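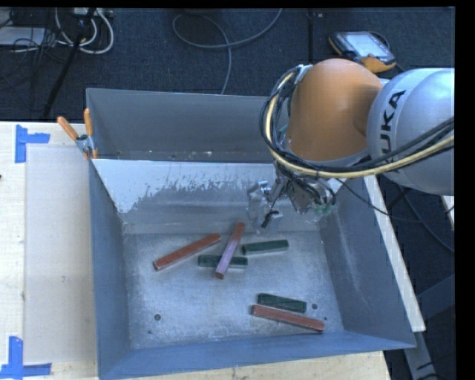

Robot Demonstration Operators (part-time, paid)
Canano, Hornthorpe site

Canano is hiring operators to record demonstrations for a robot learning project. You will guide a robot arm through picking tasks by remote control, and each attempt is saved as a training example. The current task uses long red blocks and shorter green ones in a metal bin. Later tasks will use other parts.

We need 3,000 usable examples by the end of February. At last count we had 341.

What the work involves

Mix up the blocks in the bin before each attempt. We want them crossed, leaning and lying side by side, and we want the arrangement to be different every time.
Pick the blocks one at a time using the hand controller.
Mark each attempt as a success, a failure or a discard. Failures are kept and you are not penalized for them. Please don't discard an attempt only because it looks clumsy.
Write a short note when something unusual happens, such as a block slipping or two coming up together.
Check that the bin is still lined up with the blue tape on the table, and that the clamp is tight, at the start of each shift.

A shift is four hours with two breaks. Most people are slow on the first day and that is fine – training is paid at the full rate and takes two shifts.

Who we are looking for

You should be 18 or older and able to do repetitive work with steady attention. No robotics or programming experience is needed. Left-handed applicants are especially welcome, as nearly all of our recordings so far come from right-handed operators. You will be on your feet for part of the shift and will need to reach over a table to reset the blocks. If that is difficult, tell us and we can pair you with someone who does the resets.

Everyone completes a safety briefing before entering the robot area. Closed-toe shoes are required. Long hair must be tied back.

Pay is $24 an hour, paid every two weeks. Morning and afternoon shifts are available on weekdays. We ask for at least three shifts a week.

To apply, send a few lines about yourself and the shifts you can work to Marisol Zepeda, Operator Coordinator, by 7th December. A resume is optional. Questions about the task itself or how the recordings are used can go to Tuulikki Koskela, who runs the learning team. Short trial sessions will be held on site before we make offers, and these are paid too.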